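Household Water Hardness and Filter Service: Frequently Asked Questions

Eltley Water District
Last updated 17/04/2019

The District supplies water to homes and businesses in Eltley, Keane and the lower part of Gritmont. The answers on this page apply to residential accounts only. Business customers should refer to the terms printed on their supply agreement.

Why is the water in my area hard?

Most of the District's water is drawn from wells in limestone. As water moves through the rock it picks up calcium and magnesium, and these minerals are what make water hard. Homes in Keane receive a blend that includes water from the Gritmont reservoir and will usually notice less scale.

Is hard water safe to drink?

Yes. Calcium and magnesium are a normal part of drinking water. Customers who have been told by a doctor to limit certain minerals should ask that doctor whether tap water needs to be considered.

Does the District soften the water before it reaches my home?

No. The water is disinfected and tested, but it is not softened. Residents who want softer water may install their own equipment or apply for the Cakico filter service.

What is the Cakico filter service?

Cakico is the District's rental program for under-sink filters. It currently serves 2,713 households. The rental covers the filter housing, one installation visit and replacement cartridges. It does not cover repairs to existing pipes or faucets.

How often must the cartridge be replaced?

Each cartridge is rated for 900 gallons. A replacement is mailed when the meter on the filter housing reports that the limit is near. Customers with older housings, which have no meter, receive a new cartridge every June and may request another at any time.

Can I replace the cartridge myself?

Yes. Close the valve on the cold water line, open the faucet to release the pressure, and turn the housing to the left. Run the water for 2 minutes after the new cartridge is in place. If the housing will not turn by hand, please do not use a wrench - call the service desk and a technician will be sent.

I rent my home. May I apply?

Tenants may apply with written permission from the property owner. The permission form is available at the Eltley and Keane offices. The account remains in the tenant's name and must be closed before the tenant moves out.

Why is there a white film on my kettle?

The film is scale, left behind when hard water is heated. It can be removed with white vinegar diluted with an equal amount of water. Leave the mixture in the kettle for half an hour, then rinse well.

May I use vinegar to remove water marks elsewhere in the kitchen?

Vinegar is suitable for glass and most stainless steel. It should not be used on marble, limestone or other stone that is harmed by acid - the polish may be lost for good. A mild soap and a soft cloth are the better choice for these surfaces.

Will a water softener affect my bill?

It may. Many softeners use water to clean themselves, and this water passes through your meter. A household that uses more than 2,000 gallons above its usual amount in a billing period will receive a notice by mail. The notice is for information only and carries no charge.

How do I report a change in taste or color?

Call the service desk and give your street address, the time you first noticed the change, and whether it affects hot water, cold water or both. Please keep a sample in a clean glass jar if you are able to do so. Samples may be left at either office during opening hours, and results are sent by mail to the address on the account.
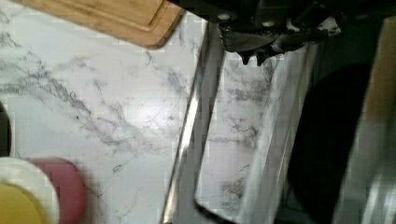 Customers who need the results in large print or in another language should say so when the sample is handed in.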